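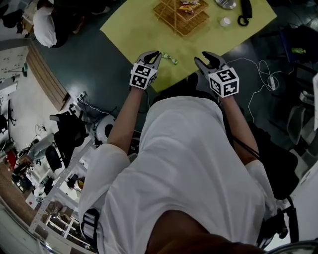
Kurora folding table, 7 months of use

I bought this table in April of last year, no, I must correct myself, it was in the autumn, and in April I only ordered the second leg set. The shop in Likelton had two models and I took the larger one. I paid 200 pounds with delivery. For a folding table this is a lot of money, so I want to write what I think of it for those who are still deciding.

My flat is small. The main room is for eating, for work and for my sister when she visits, and a normal table would stay in the way all day. Before the Kurora I had a cheap one from Guérin, which was light but moved every time somebody cut bread on it. After one winter a hinge became loose and I could not find a new one.

The Kurora is much more steady. It is 64 cm deep, and this is enough for two plates facing each other with a dish in the middle. When it is folded it goes behind my door. The legs lock with a click that you can hear well, and I never had one close by itself. I can open it alone in less than a minute, although the first weeks I pinched my fingers twice at the crossbar. Please be careful there.

What I like less is the top. It takes marks from hot cups very easily. The leaflet says to use "a suitable protection" and does not say which. I tried a thick plastic cover, but it smelled strong and the corners did not lie flat. Now I keep a simple cloth over it and put bamboo mats under anything warm, and I have had no new marks. If you do the same, choose a cloth that hangs down only a little — a long one catches in the hinges when you fold.

The weight is the other problem. The seller's page says it is easy to carry, and for me it is not. I live on the second floor and I would not take it down for a picnic. My neighbour Harsh Pant has the Skatdale table, which costs 44 pounds less and has a handle on the side, and he takes his to the allotment most weekends. His is lower, however, and my knees touch it when I sit on an ordinary chair.

I wrote to Kurora about a missing rubber foot and they answered after three days, very politely. The foot came by post without cost. It is a slightly different grey from the others but it fits.

I would buy it again for a small room. For outside use, look at the Skatdale first, and sit at it before you pay.

Four stars from five.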